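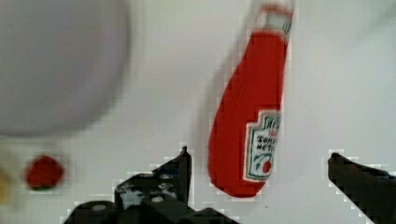 Figure 2. Ketchup bottle from the pretend-food set, with the keystone-shaped label partly turned away. A small round red item lies to the left.

3.2 Play food and the reading of labels

The pretend-food sets were recorded in the play corners at Jumberg and Platcombe between October 2019 and the end of the following term. Across both settings 1226 items were listed, of which 295 carried some form of printed label. The remainder were plain shapes, mostly fruit, vegetables and bread, which children had to name from colour and outline alone.

Labelled items were of particular interest because they imitate goods that children see at home. The bottle in Figure 2 is typical of this group. It has a white cap, a bright red body that broadens towards the base, and a white label with a thin green border and a small tomato near the bottom. Only parts of the wording, "Tomat" and "Ketc", can be read from this side.

Staff at Platcombe reported that children asked for such items by name well before they could read them - a point also raised in the earlier Tundmont survey. We therefore coded colour, outline and lettering separately. Items whose lettering was hidden or worn were kept in the sample and coded on the two other features.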